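Worktable

A worktable is a table made to be worked at, as opposed to one used mainly for eating or display. The term covers sewing tables, drafting tables, packing tables, hobby tables and many kinds of shop and classroom furniture. A worktable usually has a flat, uncluttered top, a stiff base and a height chosen for a given task. It differs from a workbench, which is heavier and is built to take hammering, sawing and clamping.

Terms

In everyday use the words "worktable," "desk" and "bench" overlap. Furniture catalogs tend to call a piece a desk if it has drawers and a worktable if it does not. In the 18th and 19th centuries, "work table" most often meant a small table for needlework, many of them with a cloth bag hung below the top to hold fabric and thread. Antique dealers still use the term in that sense.

Top

The top is the part that most affects how a worktable is used. Solid wood can be sanded and refinished but moves with changes in humidity. Plywood and particleboard are more stable and are usually covered with a veneer, a plastic laminate or a coat of paint. Steel tops are common in kitchens, and sheets of linoleum were once widely used on drafting tables.

Color matters as well. A pale top reflects light back onto the work and makes small dark parts easy to find, while a dark top cuts glare. Very glossy tops of any color can throw distracting reflections under overhead lamps, and many makers therefore offer a matte finish. 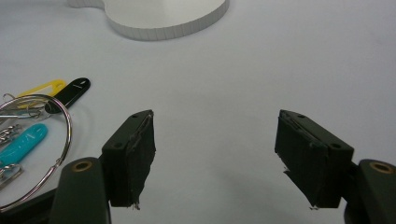
According to one reader of the Waston catalog, the case for pale tops is overstated: white shows every pencil mark and coffee ring, and a mid-gray would serve most people better. The firm went on to offer both, and its gray top remained the less popular of the two.

Edge

An unprotected edge is usually the first part of a top to fail, particularly on particleboard, where a chipped edge lets in moisture and the core swells. Common treatments are iron-on tape, plastic T-molding pressed into a groove, and a solid wood strip glued along the side. A wood strip, or lipping, costs more but can be planed flush and rounded over. On some tables the rim is set slightly higher than the surface to keep small items from rolling off. A raised rim is awkward for writing or cutting near the edge, and it collects dust in the corner where it meets the top.

Base

Four legs joined by rails under the top are the oldest arrangement and still the most common. Trestle bases come apart for storage. Metal frames are used where the table has to carry a heavy load, or where lamps, shelves or tool rails are to be attached.

Sideways movement, known as racking, is the usual complaint about light tables. It is dealt with by adding a cross brace, a back panel or a lower shelf. Adjustable feet help on uneven floors but do nothing for a loose joint.

Vukico, a maker of school furniture, rated its standard worktable for 125 pounds spread evenly over the top. The same table with a lower shelf was sold under the name Kurian and shared its top and leg fittings.

Height

For writing and light assembly done sitting down, tops are commonly 28 to 30 inches from the floor. Standing work calls for more height, often 36 inches or above. Fine work is easier on a higher surface, which brings the piece closer to the eyes, and work that takes downward force is easier on a lower one. Crank and motor-driven bases allow a single table to serve both purposes, although they cost more and can wobble at full height.
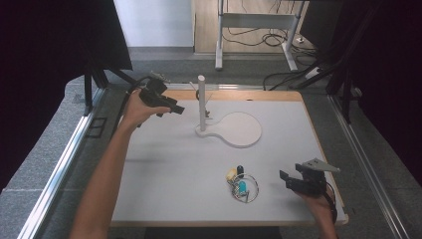

A white tabletop with a light wooden rim.

Reach

Designers divide the top into a near zone, which can be reached with the elbows close to the body, and a far zone, which calls for a straight arm. Items in constant use belong in the near zone. Depth beyond the far zone is useful mainly for storage. Vesham, which fitted out over 70 craft rooms, settled on a depth of 30 inches for tables against a wall and 48 inches for tables used from both sides.

Care

Laminate and painted tops are cleaned with a damp cloth and mild soap. Scouring powder dulls the finish. Oiled wood needs a fresh coat from time to time – once a year is typical, and many school shops do it over the January break. Leg bolts on knock-down tables loosen with use and should be checked whenever the table is moved.

See also

Drafting table
Sewing table
Trestle table
Workbench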